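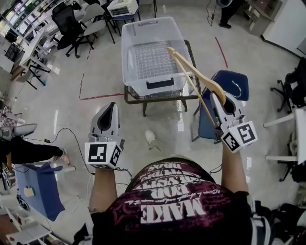
Closet rod keeps sagging, what would you do?

Fosero Home Forum > Storage and Closets

joser_flats
Posted May 21, 2021
I have a reach-in closet in a rental I own. The rod is a hollow steel tube with one cup at each end and nothing in between. It has a bow in the middle you can see from the hallway. The tenant has winter coats on it and I don't blame her. I want to fix it once and not go back. Options I'm looking at are a thicker wood dowel, a center bracket, or tearing it all out and putting in wire shelving. What holds up?

Mahmoudi13
Center bracket. Find the stud behind the middle of the shelf, screw the bracket into that, done. The tube is fine as long as it has support.

nulta_nan
Agree on the bracket but replace the tube too. Once it has bent it stays bent, and the hangers all slide to the low spot. Mine did that for years.

AbbasV
I'd skip the wire shelving. I pulled it out of two apartments in April. The clips were in drywall with plastic anchors and every one of them had worked loose. Also, you can't slide a hanger past the uprights on most of it.

Mahmoudi13
That's an install problem. Wire shelving into studs is fine. I've had it in my own house for 13 years and it hasn't moved.

AbbasV
In your own house, sure. In a rental people hang off it. I stand by what I said.

joser_flats
The stud is not in the middle, of course. It's a good five inches to the left. Does that matter?

Mahmoudi13
No. Put it where the stud is.

Azadeh Babaei
It matters a little if she loads the right side with coats. You can screw a 1x4 across the back wall into every stud you can find, right under the shelf, and then put the bracket anywhere on that board. It's more work but you get to pick the spot. Paint it the wall color.

The other thing is hangers. Wide wood ones take up a lot of rod, so fewer clothes fit, but coats keep their shoulders. Thin ones let people pack twice as much in, and then the rod sags. I tell my tenants wood for coats and whatever they like for shirts.
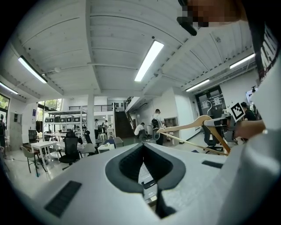 Light wood hanger with the lower crossbar, the kind I mean for coats.

nulta_nan
I like those. The crossbar is good for pants if they don't have a clip.

AbbasV
You can't control what hangers a tenant buys. Build for the worst case.

Azadeh Babaei
I don't control it. I leave some in the closet when they move in and most people keep using them.

penny_lane_40
If you go with a wood dowel, get the fat one, an inch and a quarter or better. The skinny closet dowels bow worse than steel. Rub a little paste wax on it so the hangers slide.

Mahmoudi13
Wood over a long span still wants a center bracket.

penny_lane_40
Never said it didn't.

joser_flats
OK, going with the 1x4 and a center bracket, new steel tube, heavier wall this time. The store near me has the bracket for $19, which seems high.

nulta_nan
That is high. Check the hardware aisle and not the closet aisle. Same part, different sticker.

AbbasV
Get the one with the diagonal brace that holds up the shelf too. The little hook kind pulls out.

joser_flats
Will do. Going over there next week, I'll post if I run into trouble with the studs.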